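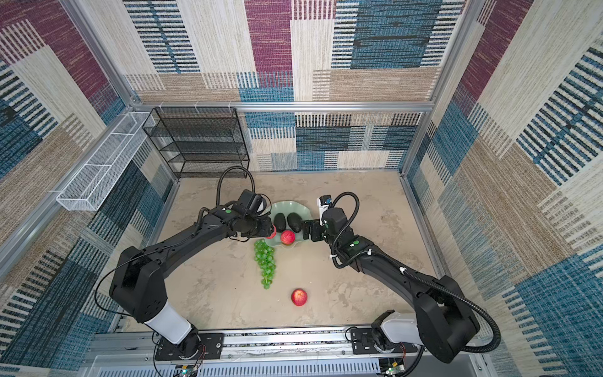
Can a machine put away the fruit yet? Tips for the kitchen, and an opinion about robots

Sultbridge Home Notes, 19 May 2023

Readers ask me often if it is worth to wait for a robot before they organize the kitchen better. My short answer is no, do not wait. The longer answer is more interesting, and it can also help you to arrange your fruit, so I put both on this page.

What is easy and what is hard

A dishwasher is a machine which we trust fully. It works well for the reason that we do the difficult part ourselves: we pick up every plate and put it in the right slot. A robot vacuum is similar. It goes over the open floor very nicely, and we remove the socks before.

Fruit is a different matter. An apple is hard and round, and it rolls when you touch it on the side. An avocado may be hard on Monday and soft as butter three days later, and from outside it looks almost the same. With grapes there is the stem, and the bunch changes its form when you lift it. A person feels all this in the fingers without thinking. For a gripper with two straight fingers, each of these is a separate problem.

So when you see two arms over a ruffled green plate with avocados on it, and grapes and apples close by, please do not think that this is too simple a task. I find it a more honest test than carrying boxes. Boxes have flat sides. 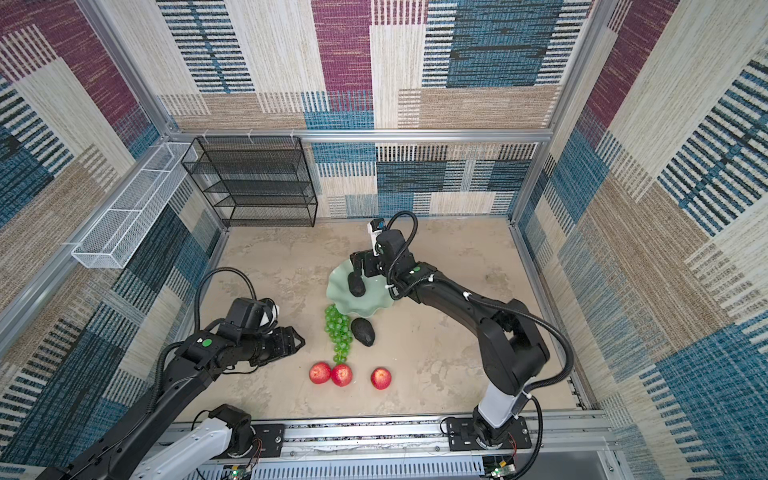 I would look first at the avocado, when I judge such work. A finger which presses too much leaves a brown spot inside, and you find it only when you cut. It is the same with children who help in the kitchen, by the way. Mine needed many avocados until they learned it.

My opinion for today is this. A machine may pick a fruit and lay it in a dish, if the dish stands on a clear surface and not much else is in the way. I would not yet give it my kitchen in August, with jars on every side, a wet cutting board and flies. The space between "it can do this on a table" and "it can do this at my home" is still wide. How many years it takes, I do not dare to say.

Tips for the fruit bowl, for human hands

1. Choose a wide and shallow bowl. In a deep one the lower fruit is pressed and forgotten. Mine is the Trandivano, model 203, and I have it on the counter near the window but out of the sun.

2. Put the heavy and hard fruit in first. Apples can carry a little weight. Ripe avocados and grapes can not.

3. Keep apples apart from avocados if you want the avocados to wait. Apples give off a gas that makes other fruit ripen faster. If you want guacamole on Saturday, do the opposite and close them together in a paper bag.

4. Lift grapes by the main stem. With the hand under the bunch you loosen the lower berries. Do not wash them before you store them, only before you eat.

5. Test an avocado with the whole palm and never with the thumb. Ripe ones go to the refrigerator the same day.

6. Turn the apples once in the week and look at the side which was down. One bad apple should leave the bowl immediately.

7. Wipe the bowl when it is empty. A ruffled rim collects sticky dust in the folds, and an old soft toothbrush with a drop of dish soap takes it out.

If you want to buy something already

In the Oltesau shop they have now a motor-driven fruit peeler for 176, and a bigger one from Lawal for 257. I tried both. They peel a round apple well and a crooked one badly, and you must place the fruit on the spike by yourself. After this you wash 3 parts by hand. With a normal peeler I was ready sooner, so I gave back the two of them. For a person with painful hands I would judge it differently, and there I would take the Lawal, as its button is larger and needs less force.

Next time I write about onions and how to hang them in a cellar that is a bit damp.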